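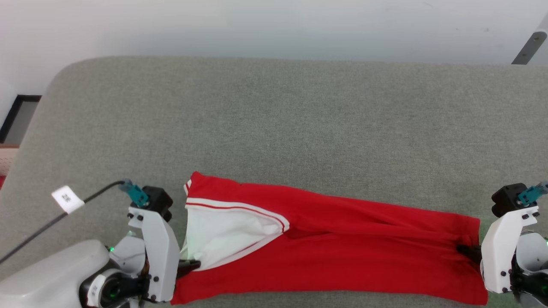
According to one reader in Rondow, a restaurant that won't take bookings is a restaurant that doesn't much care whether you eat or not. I've been turning that over all week, mostly while standing in the queue at Duvero, and I've come round to thinking it's a bit harsh (though only a bit!).

I do see the case for it. Duvero has a small room, the lamb is lovely, and an empty table at eight o'clock on a Friday must hurt terribly when the rent is due. People book three places for the same evening and turn up at one of them, and that's plain bad manners. If I ran the kitchen I'd probably be tempted to tear up the diary as well.

But think who ends up outside on the pavement. My aunt adores her food and can't stand for longer than a few minutes, so she simply doesn't go any more. Friends with a babysitter at home are watching the clock before they've so much as seen a menu – and then they're handed one drink each and told it'll be another half hour.

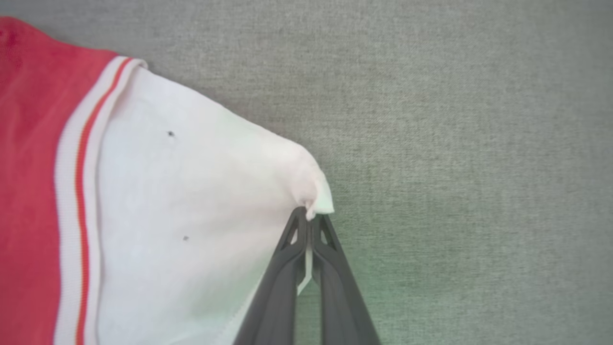
## What I'd like instead

Meijer, over in Brastden, keeps half its tables for bookings and half for whoever wanders in, and I've eaten very happily there both ways. They ask for a small deposit, which comes off the bill, and I have never minded paying it. The soup is good too, if you're going before August, when they shut for their holidays.

I'd love Duvero to try the same, even with just 2 tables on a weeknight. I'd ring up the very first morning, and I'd bring my aunt.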